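Restoring Older Homes: A Conversation with Kittipong Yensuk

Kittipong Yensuk has directed the housing program at the Sestier Institute for 14 years. In that time the program has advised 800 households on the repair of older homes. He met with our office in August to discuss what owners should consider before work begins.

"Most people start with the kitchen," Mr. Yensuk said. "I ask them to start with the roof and the drains, and then to live in the house through one winter."

The Institute encourages owners to keep original doors and trim where they are sound. Mr. Yensuk noted that a sticking door is often replaced when a hinge adjustment would serve. "A grooved panel takes longer to sand and finish," he said, "but it can be done over a weekend or two."

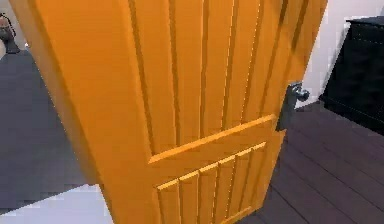

Color and Quiet Walls

On interiors, Mr. Yensuk defers to his colleague Pichit Phuthong, who leads the Yimyam workshops for first-time owners. Mr. Phuthong advises restraint — one strong color to a room, with plain surfaces beside it.

"Dark gray frightens people on the sample card," Mr. Phuthong said. "Then they hang one picture on it and they stop worrying."
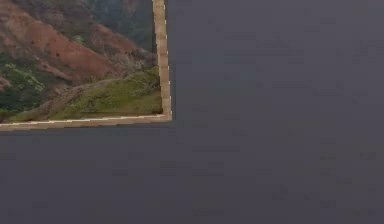

A landscape in a narrow tan frame against dark gray.

Both men expect demand for advice to grow. The next round of workshops will cover window repair and permits.

Comments

Oltisness: We followed the advice about waiting a winter and found two leaks. Thank you.

M.P.: Will the permit session be offered in the evening?

Contact the Housing Program, ext. 3202 | © Sestier Institute | Back to top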